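08/06/2021

Spent most of the afternoon on the plaid corner, which I've been putting off since May. I do love that red, white and black check, loud as it is, but it makes any mess look twice as bad! Wiped the beige top down first and gave the marbly bit a good going over, though there are little marks and scratches that I think are simply there for life now.
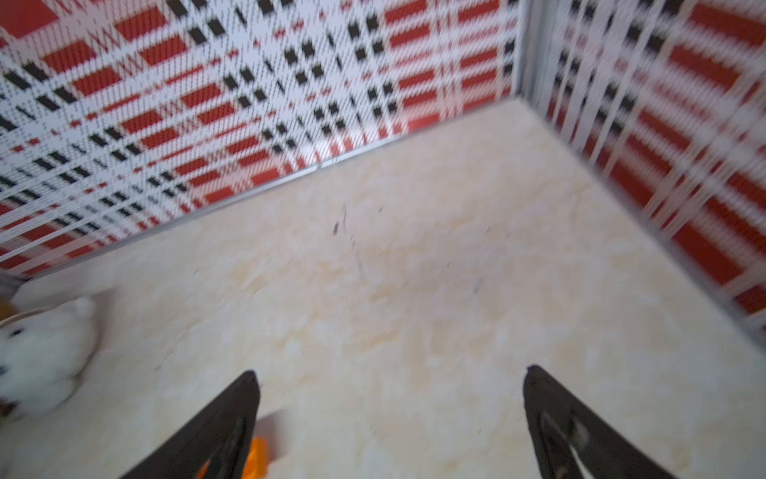
Silvia rang halfway through to ask if I still wanted her old shelf (no, thank you, I've nowhere to put it) and then I lost half an hour chatting, as usual. Tea went cold. After that it was toys, toys, toys. The teddy in the brown shirt, the white alarm clock with the bells on top, and the bricks, orange and blue and green and that pink one that always wanders off on its own. The wire basket on the wall is still empty, and so are the hooks, so I really have no excuse.
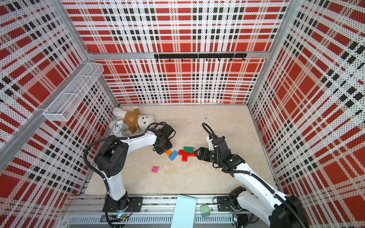

So where should the bricks live? In a lidded tub, I've decided, and the teddy can have the wire basket all to himself.

Must ring Peter back about the tub. Early night, I hope.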